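Bristano Junior Hockey Selections

Selection camp records for the Bristano under-18 league, kept by Shobha Chacko.

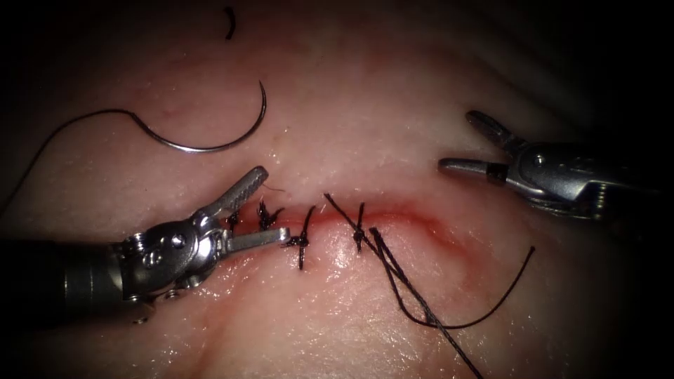 Each row is one player invited to one camp. Players invited in two seasons have two rows, and the player_id stays the same. The table has 300 rows for 282 players.

Columns
player_id: number given at first registration
club: Vedidora, Millet or Bruvavex
position: G, D or F
season: the year the camp opened
games: league games played before the invitation
selected: yes, no or withdrew

Camps are held in September. No camp invites more than 30 players.

Known problems
Millet did not send in games for its goalkeepers, so those cells are blank. Players who changed club mid-season are listed under the later one.

Names and dates of birth have been removed. Last updated May 2023.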